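Foam Blocks, Two Tubs and a Shiny White Table

If you've been following the playroom sort-out since February you'll know I've been threatening to do a page on the foam blocks for ages. Well, I finally got them out on the big white table with the tubs either side, and had a proper look at what we've got. The full set is stored in the cupboard under the stairs and I only brought a handful through, because I wanted to see colours next to each other and not just tip out a mountain (I've done the mountain. It takes ages to put back).

For anybody new, these are plain foam cubes. No letters or numbers printed on them, they don't click together, they don't light up or sing. I bought ours secondhand from the toy swap in Ledby for £9, which I still think is the best money I've spent on the playroom, and that includes the rug. A new bag from Wulus was £55 when I last looked and I nearly fell off my chair.

Colours first

I'm a bit obsessed with how cheerful they look on white. On our old pine table everything went slightly brown, even the yellow, and you couldn't tell the two oranges apart at all. Now I can see that one's more of a tangerine. The reds aren't the same either, one is a bit rosier and the other is a proper deep crimson, so my guess is that the set was made up from more than one bag before it ever got to me.

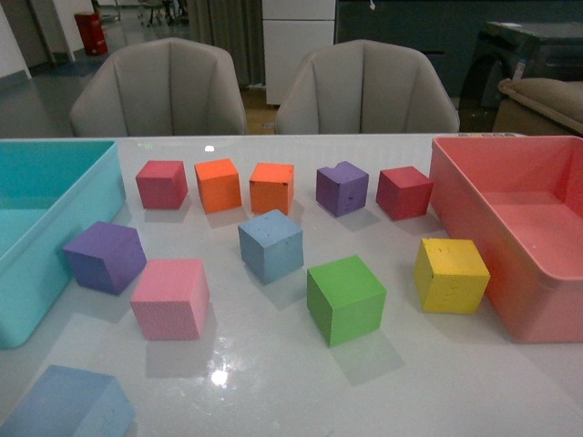

My favourite is the bubblegum pink, closely followed by the grass green. Everyone who comes round has an opinion on this, by the way. My sister is firmly for purple and my neighbour thinks the light blue ones look like bath sponges (she has a point, they've gone quite dusty and mottled, and I can't unsee it now).

I do get asked what you're meant to DO with blank cubes, so a few things that have gone down well at ours:

Matching. Put one out, ask for its partner. Red, orange, purple and light blue all work nicely with this lot. The odd ones out cause great excitement, so leave them in!

Posting. One tub each side, and somebody small decides what goes where. I used to say "warm colours in the pink, cold colours in the blue-green" and then we'd have a long debate over purple. These days I let them make up the rule and I have to guess it, and I'm hopeless at it.

Building, obviously. They don't make a very tall tower because the bottoms aren't all perfectly flat any more, but when it goes over it makes no noise whatsoever, and if you live in a flat you'll understand why I care.

Wear and tear

They've been loved. One of the purples has lost a chunk out of its top edge and has some dark specks on its face, and the yellow has dents all over the top. The worst is one of the light blues, which has gone properly crumbly on top. I keep meaning to retire it. If yours are used by very little ones who still chew things I'd be stricter than me and bin any that are shedding, and ours only come out with a grown-up sat at the table.

For cleaning I use warm water with a tiny squirt of washing-up liquid, squeeze them (don't twist, I twisted one and regretted it) and stand them on a towel overnight. I tried the Brotix toy spray that my sister swears by and it was fine, but it smelt strongly of pears for a week and I went back to the washing-up liquid. Scuffs don't really shift whatever you do. I've stopped trying.

Sun is the other thing. The ones I'd left on the windowsill last summer faded on one side only, so the tubs live well away from the window now. They're nice deep tubs, one turquoise and one a sort of coral pink, and they're open at the top so you can see what's left in them without emptying the whole thing out. I do wish I'd got lids as well.
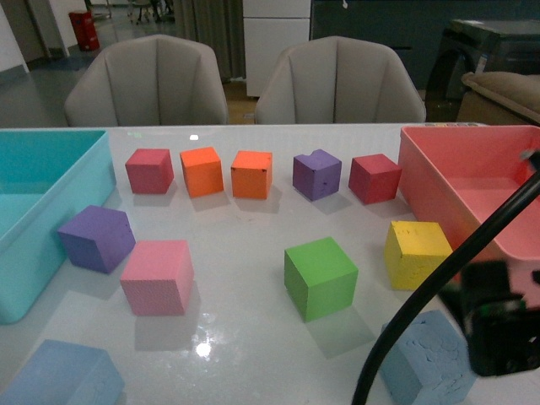 What's next

I want to sort through the rest of the cupboard before I add anything else to this page. There's a box of Sirko wooden rails in there that I haven't opened since we moved, and a tin of 824 beads (it says so on the label and I'm not checking). I gave myself 90 minutes for the lot last time and spent most of it playing with the magnets, so don't hold your breath.

If you've got a good way of patching foam that's started to crumble, pop it in the comments please. I've heard fabric glue mentioned but I'm a bit nervous of it going hard and scratchy.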